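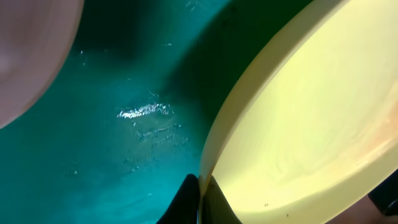 How long does it take to get a first novel into print if you do it yourself? Mine took 19 months from the last line of the draft to a box of books in the hall, and the writing was the shorter half.

The book is called Pladum. It's a crime novel set in a cottage hospital, and it came out in February in paperback and as an ebook. The first full draft was 385 pages. The printed one is 321, and most of what went was a subplot about a missing ambulance that I was fond of and that Nayeli Ibarra, who edited it, was not. I argued for a week and then cut it. She also made me change the name of the surgeon, as I had three characters whose names started with B.

I sent it to agents first. Six asked to see the whole thing, and four of those wrote back. One letter was kind and useful, and said the first chapter was really the third. I moved it. After that I stopped sending it out and got quotes for printing.

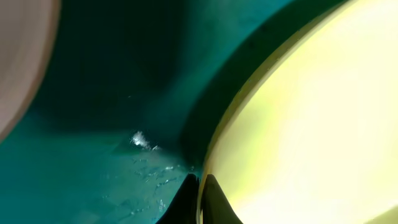
The quotes varied more than I expected. I went with a small printer in Bramonthorpe because they would do a short run and let me see a proof on the actual paper. The proof had the page numbers on the wrong side from chapter nine onwards. That was my mistake in the file, and it cost me another proof and a fortnight.

The cover is by Refugio Becerra. We went through five versions. I wanted a corridor and he wanted a door, and he was right about the door. The title is set in a typeface called Brastetti, which needed a separate licence for the ebook. Check that early if you're doing your own, as I only found out when the files were ready to go.

Sales so far are modest. The bookshop on Tully Street took ten copies on sale or return and has asked for more, and the ebook does better in the evenings, after nine, for reasons I can't work out. I've had two emails from retired nurses. One liked it. The other sent me a list of corrections about drug trolleys, and I'll be using it for the reprint.

I'm 60 pages into the second book. It has the same hospital and a different detective, and at the moment the missing ambulance is back in it. I haven't told Nayeli yet.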